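Guides > Small office IT > Moving a server into a colocation rack

How I moved our office server into a data centre (and how you can too)

For years our server lived in a cupboard next to the kitchen at our Dandside office. It had a fan heater's worth of warm air coming off it, a mop for company and a single broadband line that dropped out whenever it felt like it. In January I finally got permission to move it into a proper data centre, and I've been asked about it so many times that I've written the whole thing up.

I'm not a network engineer. I look after the computers for a small parts distributor with two sites, Dandside and Sutherland, and I learnt most of this by ringing people up and asking daft questions. If you're in the same boat, you should be able to follow along.

What you're buying

Colocation means you own the machine and somebody else supplies the room, the power, the cooling and the connection. You pay by the month for a slice of a rack. Slices are measured in units, written as U, and most ordinary servers are 1U or 2U high. Ours is a 2U box we call Clevel (there's a long story about a label printer and I'm not telling it).

You'll usually be offered a few units in a shared rack, a quarter rack, a half or a full one. We took a quarter. It's more than we need, but the shared racks at our place didn't come with a lockable door and I wanted one.

Step 1: Find out how much power you draw

Do this before you ring anyone. Every quote you get will hang on it, and if you guess you'll either pay for power you never touch or get a stiff email in your second month.

I bought a cheap plug-in meter and left it on the server, the switch and the firewall for a fortnight. Don't just look at it at lunchtime on a Tuesday. Our backups run overnight and that's when the drives get busy, so the highest reading came while I was asleep. A meter that remembers its peak is worth the extra few quid.

Write down the peak and the average for each box. Then check whether your server has two power supplies. If it does, the data centre will want to put one on their A feed and one on their B feed, and each feed has to be able to carry the full load on its own. I didn't understand that the first time it was explained to me, so I'll put it another way: if A goes off, B has to do all the work, so you can't plan to use up half your allowance on each and then fill the rest with something else.

Step 2: Get quotes and read the small print

I got three. The one we went with, from a firm called Zivton, came out at £3864 a year for the quarter rack, including power up to our limit and a fixed amount of bandwidth. It wasn't the cheapest on paper. The cheapest one charged separately for the cross-connect, the second power feed and every visit outside office hours, and by the time I'd added all that up it had sailed past the others.

Things I'd ask every time:

- Is the setup fee a one-off, and does it cover racking the kit or only handing you a key?
- How is bandwidth billed? Ours is on the 95th percentile, so the odd busy spell doesn't count against you.
- What does "remote hands" cost, and what's the smallest chunk of time they'll charge for?
- How much notice do you need to give for a visit?
- What happens at the end of the term? Watch for contracts that roll over for another full year.
- Who do you ring at three in the morning, and do they pick up?

I did ring one of them at three in the morning to find out. They picked up. I said sorry and went back to bed.

Step 3: Visit before you sign

Go and stand in the room. You'll learn whether there's somewhere to park, whether the goods lift works, and how long it takes to get through security (bring photo ID, they won't budge on that). Take a tape measure too and check the depth of the rack against the depth of your server with its cables plugged in. Ours fitted, but the cable management arm had to come off.

Ask to see the door your equipment will come in through as well. Some places won't accept a parcel unless you've logged a delivery ticket first, and a courier who's been turned away can take your new switch on quite a tour of the county before you see it again.

Step 4: Sort out the addresses and names

This is the dull bit and it's the bit that bites. When the server moves, its public IP address changes, and anything pointing at the old one stops working.

Make a list of everything that points at it. For us that was the website, the ordering system, the VPN, a couple of suppliers who had our address typed into their firewalls, and a scanner at Sutherland that emailed delivery notes through the server. I'd forgotten about the scanner completely. Have a look through your firewall logs for a week and you'll turn up things you'd never have thought of.

A few days ahead, go into your DNS settings and lower the TTL on each record. The TTL is how long other computers hang on to the old answer before they check again. I dropped ours to five minutes. Put it back up when you've finished.

Email your suppliers early and give them the new address in writing. Big firms can take ages to change one line in a firewall. One of ours wanted a form, then a different form.

Step 5: Back up, then test the backup

Take a full backup and restore it onto something else. An old desktop will do. It can be slow and ugly, it only has to start up and show you your files. Mine failed the first time because the encryption key was saved on the very server I was pretending had died. I've never been so pleased to find a mistake on a quiet afternoon!

While you're at it, copy the backup somewhere that isn't going in the van.

Step 6: Label everything

Both ends of every cable, the front and back of every box. Use printed labels if you can, as biro on masking tape goes furry. Write down which network port each cable goes in and take a photo on your phone as well.

We keep stock locations on the same server, so the warehouse crew had to work from printed pick lists for the evening. I ran those off before I shut anything down, one set for each packing bench and one for the goods-in desk, and I was glad of it later on.
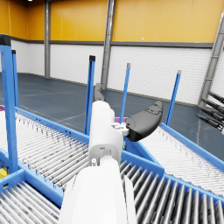
Agree a cut-off with them too. Ours was that no orders would be keyed in after five o'clock, and anything that arrived later would be written on paper and typed up in the morning. It sounds fussy, but if someone keys in an order while you're halfway through the last sync you'll be unpicking it for days.

Step 7: Moving day

Shut down properly, from the menu, and wait for the lights to go out. Take the drives out if your server maker recommends it, number them by slot, and pack them in antistatic bags. I put the chassis in its original box, which I'd kept for years in the face of a lot of complaining.

Then take:

- rack rails, and the screws and cage nuts for them (bring more than you need)
- power leads with the right ends, usually C13 to C14 for a data centre rack
- network cables in a couple of lengths
- a screwdriver with a long shaft
- a laptop, its charger and a serial or USB console lead
- a jumper, as the cold aisle is chilly

The power leads caught me out. A rack power strip doesn't take ordinary three-pin plugs, and I'd have been stuck if the chap on the desk hadn't had a drawer full of the right ones.

Fit the rails empty and slide the server on with two people. Put the heaviest thing at the bottom. Plug one power supply into A and the other into B, switch on, and then pull one lead out and check it all stays up. Do the same with the other. It feels horrible and you should do it anyway.

Step 8: Check it from outside

Don't leave the building until you've tested from a connection that isn't the data centre's. I used my phone as a hotspot. Load the website, log in on the VPN, send an email in and out, and get someone at each site to open a file. Check remote management works too, so that you can restart the server from home if it locks up.

We were down for 98 minutes from shutdown to the first successful login, and a good chunk of that was sitting at traffic lights.

Afterwards

Keep an eye on the power and bandwidth graphs for the first month and set an alert a bit below your limit. Keep your old office line going for a few weeks as well, in case something's still looking for the old address. We kept ours for 21 days and the only thing that turned up in the logs was a weather widget on the reception screen.

One last job is the insurance. Ours only covered equipment on our own premises, so I had to ring up and add the new address. It took one phone call, and they'll want the serial numbers, so have those handy before you dial.

Last updated Wednesday, August 14, 2019

Contact | Copyright 2019, all rights reserved | Back to top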